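About Brutwood

Brutwood is an architecture office. We draw buildings, get them through permitting, and stay on site until they are finished. Most firms will tell you they do more than that. We have read a lot of their web pages and we still can't say what "shaping the human experience of place" costs per square foot.

Ademir Leite and Benedita Mendes opened the office after several years at a much larger firm, where they had grown tired of renderings with birds in them. There are 7 of us now. We have been told we ought to grow. We looked at what growing did to the last place we worked and decided to wait.

What we work on

Mostly schools, small libraries and the repair of ordinary buildings that somebody else has given up on. The Vitska branch library is the one people ask about. It was a furniture showroom with a bad roof, and the owner had two consultants' reports saying it should come down. We read both. Neither consultant had opened up the ceiling. The trusses were fine and the building is still there, with 40 reading seats along the north wall and a roof that we check every August.

The school addition at Lungu is larger, with room for 180 students. It went through four versions before the district stopped asking for an atrium. We would have drawn the atrium if anyone had been able to say who would clean the glass.

We don't do competitions as a rule. We entered one, lost, and saw the winning scheme quietly shelved.

On green claims

We are wary of these. A plaque in the lobby says what a building was supposed to do. We would like to see the utility bills. For every project we finish, we ask the owner to share two years of them, and more than 40 have agreed so far. Some of our buildings did worse than we predicted. Those numbers are available if you ask, along with our best guess about what went wrong — usually the controls, sometimes us.

Software

Drawings are done in the usual programs. We tried Hirnow for automatic floor plans and gave it a fair run. It produced 792 layouts for one clinic, a good many of them with no way to reach the restrooms. Huw Foulkes still uses it for parking counts.
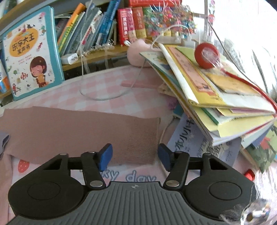 Who we are

Ademir Leite and Benedita Mendes, partners
Huw Foulkes, project architect
Jamila Selvanayagam, project architect, schools
Glória Arruda, construction administration

Two drafters round out the office and would like to be left off the internet.

Working with us

Call before you write a long brief. The first meeting is free and we may use it to suggest that you don't need a new building. If you do, bring the survey, any old drawings you can find, and a budget you believe in.

Page last revised 13 December 2024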